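Doormat
By Rania Karam – October
59 shares | 3 comments

A doormat is a flat piece of tough material laid at the entrance to a house, where people can wipe their shoes before coming in. Coir, the coarse fibre from coconut husks, has long been a favourite, though rubber, wool and even old rope all do the job very nicely. 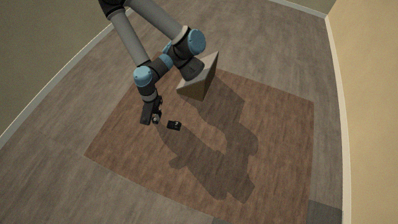
Coir mats shed a little when new – a good shake outdoors every few days soon settles them – and they are happiest under a porch, as long spells of rain will rot the backing. In the village of Skukcombe the rope mat is still made by hand, and a large one takes 20 evenings of patient knotting, usually with the wireless on and a pot of tea close by.

Contact us | © Fultine Household Encyclopedia | Back to top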